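4.3 Recording a demonstration with the hand-held gripper

1. Set the recorder to Demo and wait for the steady tone.

2. Start with the fingers open over clear tabletop, facing the rack. Keep the front edge of the tray and the glass containers in view.

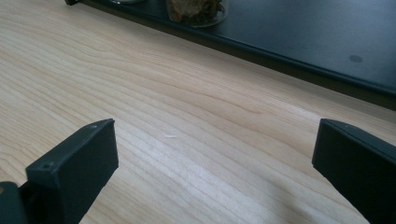
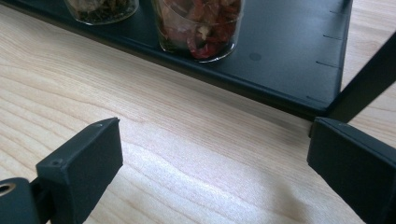

Start poses, fingers open, tray ahead.

3. Hold the start pose for 22 frames, then approach at an even speed.

4. Close on the jar, lift, place, and open fully before backing away.

CAUTION: Do not squeeze glass past the first stop of the trigger.

NOTE: Vary the start pose between takes. Mekau rejects a session with fewer than nine accepted takes.

4.4 Checking a take

Play the take at half speed. Delete it if the fingers leave the view at any point.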